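Progress report to Verura, second period
Postham garment reuse project, sorting room
Prepared by Jannik Voß for Wiebke Pfeiffer

Summary

We asked for money to find out whether hangers coming back with donated clothing can be sorted and sent out again at a cost that makes sense. At the end of January my answer is that some of them can. I am less sure about the cost. The first report was more cheerful than this one and I would ask you to read the two together.

Work done in the period

The target in the grant letter was 2000 hangers sorted. We logged 431. Part of the gap is a late start, as the tables from Stenlow came after the date we were given. The rest is that the target was set before anyone had tried the work, and I think it was wrong from the beginning. I said so at the time and I am saying so again in writing.

Sorting takes place at a table covered in white paper, with a basket for the hangers. The paper was Wiebke's suggestion, on the grounds that small cracks and grime would be easier to spot. I have my doubts. Most of what we get is white plastic, and a white hanger on white paper is hard on the eyes after an hour.

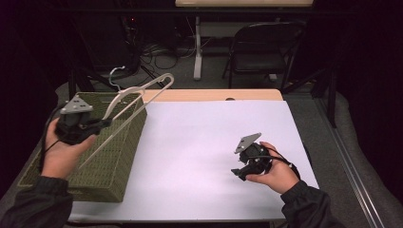
Plastic hangers are the largest group in the log and also the most trouble. They tangle at the hooks, and the time sheets show more minutes spent separating them than checking them. The plan allowed nothing for this. Wire hangers tangle too, but we send those straight to scrap, so nobody has to be careful with them.

Chauhan has offered to take clean plastic hangers in lots of 700. We do not have a full lot and I would not count this as income yet. Their terms say "matched" and we have asked twice what that means. If it means one shape and one color, we may be a long way off even by summer.

The work surface

I was asked to comment on whether the paper covering should stay in the budget.

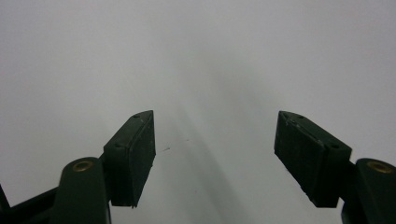
The paper line looks small on the budget sheet, but it comes back every month and was not in the original application. Stenlow quoted for a wipe-clean top instead, at a price I found hard to take seriously. The case for paper is that a clear stretch of it is plain, pale and grayish white, with nothing printed on it to distract from what is being checked. The case against is that it tears and has to be taped down again. I would keep it for one more period and drop it if the reject log does not improve.

Staff time

Training was budgeted at one session. We have now held 5. New people pick up the handling quickly, but they do not agree with each other on what counts as a reject. The same hanger will pass in the morning and fail at 3 p.m. 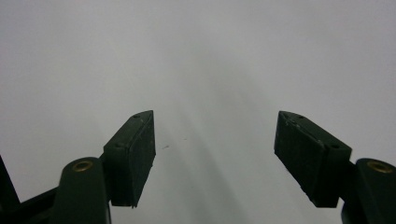 A written standard would help, and Wiebke has a draft. My concern is its length. It runs to several pages for an object with a hook and a bar, and I do not believe it will be read. I have asked for one page with the fail conditions on it.

Requests

Please revise the target or tell us in writing that it stands. Please also confirm that the paper can be charged to the supplies line until the next report.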